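Equipment & Budgets

Planning the Purchase Before the Purchase: How One Training Kitchen Network Is Budgeting for a Robot Arm

January 26, 2023

The capital request that reached the board of the Harninberg culinary training network last June ran to a single line. It named a robot arm, gave a price, and asked for approval by the end of the quarter. The board returned it with a request for a fuller plan, and the document that came back in the fall was 70 pages long. Very little of the added material concerned the arm.

Most of it dealt with the items that surround an arm and that a first-time buyer tends to leave out: the mounting, the gripper, the electrical work, the floor space, the hours of staff time before a single useful task is performed, and the cost of discovering that a chosen layout does not suit the work. The network operates teaching kitchens at two sites, Divton and Brurnberg, and the plan had to serve both. Divton has long, straight counters. Brurnberg has corner counters that were installed for group instruction and that the network has no intention of replacing.

The decision that shaped the rest of the budget was to carry out the first stage of planning in simulation. Under the plan, no hardware order may be placed until a proposed station has been modeled, stocked with ordinary kitchen goods, and run through a set of handling tasks. The network set aside staff hours for this work under a heading of its own, separate from both equipment and training, so that it could not be absorbed quietly into either. 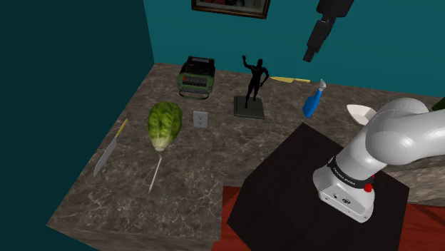

The placement of the arm proved to be the first point of disagreement. A pedestal standing on the floor leaves the existing counter untouched and can be moved if the room is rearranged. It also takes up floor space in a room where students must pass behind one another with hot pans. A counter mount saves the floor but requires drilling, and at Brurnberg the landlord's consent would be needed for any permanent change to the stone. The plan recommends the pedestal for the first year and asks that the question be reopened after that.

Reach was the second point. Published reach figures describe how far an arm can extend, and buyers often treat that distance as the size of the usable work area. In practice an arm working near the limit of its extension has fewer ways to approach an object, and objects at the back of a deep counter may be reachable from one direction only. The planning group therefore drew a smaller working zone for each site and priced the station on that basis. At Divton the smaller zone was adequate. At Brurnberg it left part of the counter unserved, and the plan states this plainly.

The group also gave considerable attention to what should be on the counter during trials. Early models used plain blocks, which were easy to prepare and produced encouraging results. The board's technical reader objected that a working kitchen does not contain plain blocks. Later trials used produce, utensils, bottles, and dishes, along with unrelated articles of the sort that collect on any shared surface. Success rates fell at once, and the estimate of staff hours rose with them.

Produce deserves a separate mention. A head of lettuce is light, wide, and irregular, and it is easily bruised. A gripper with two parallel fingers can open only so far, and a wide item may need to be approached from a narrow side or left to a different tool. The plan carries an allowance of $3,390 per site for alternative fingers and related parts. The finance office had asked that this be held in the general contingency. The planning group argued that a cost almost certain to arise should be shown as a cost, and the board agreed.
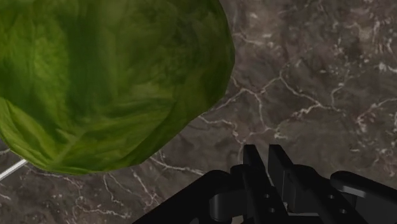 The gripper, open, near the lettuce on the marble counter.

Simulation has limits, and the plan sets them out for the benefit of members who may be tempted to read too much into a successful run. A modeled lettuce does not wilt or shed leaves. Friction on a damp surface is difficult to represent. Lighting in a model can be far more even than in a kitchen with west-facing windows. For these reasons the budget includes a trial period on rented equipment at the Mackay annex before any purchase is confirmed. The rental is the item most often questioned by members, as it appears to pay for the same work a second time. The planning group's position is that the two stages answer separate questions. The model shows whether a layout is sensible, and the rental shows whether staff can live with it.

Staffing received similar treatment. The original request assumed that existing instructors would learn the system as time allowed. The revised plan names a part-time post, provides for release from teaching during the first term, and requires that more than one employee at each site be able to stop, restart, and safely isolate the arm. Service contracts are listed separately for the arm and the gripper, as the two may come from different suppliers with different terms.

Safety work is budgeted ahead of delivery. Each site must complete a written risk assessment covering reach, speed, pinch points, and the storage of knives and other sharp tools within the working zone. Any change in the position of the pedestal calls for a new assessment. The plan allows 10 working days for each one.

The board has approved the simulation and rental stages in full. Approval for the purchase itself has been deferred until the Mackay results are available, and the two sites will be considered separately. Divton is expected to go first. Brurnberg has been asked to submit a revised counter layout, with costs, before its request is placed on the agenda.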